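Lullcombe Pottery Weekend returns with a bigger barn and a mending table

March 17, 2025

I'm very happy to say that the Lullcombe Pottery Weekend is back this October, and we've finally got the big barn at Bevgate to put it in! Last year we squeezed 536 visitors through the old chapel hall, and anyone who queued for tea will remember how that went.

There will be 20 stalls this time, all run by people who make their own pots. Most are from Lullcombe or over the hill in Stikham, and there's a good mix of everyday mugs and bowls, garden pots and a few very odd teapots (my favourites, I'm afraid). Stallholders set their own prices and we don't take a cut.

The mending table is new. Bring along one broken piece, with all the bits you can find wrapped in newspaper, and we'll help you glue it back together. Please don't bring anything you want to eat off afterwards, as the glue isn't meant for food.

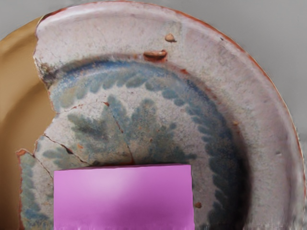

We're also running 13 throwing classes over the two days, for complete beginners and for people who did it at school and miss it. Each one lasts 90 minutes and you'll go home muddy, so wear something old. Kuster, the clay suppliers on the Stikham road, are giving us all the clay, and they'll fire your pot afterwards if you can collect it from them.

Entry is free and you can just turn up. Classes do need booking, and booking opens in the summer. Parking is in the lower field, so if it's been raining, wellies please!

Recent news
Stallholder forms now open
Getting to Bevgate by bus
Stikham kiln open day
Last year's raffle results

Contact us | © 2025 Lullcombe Pottery Weekend | Back to top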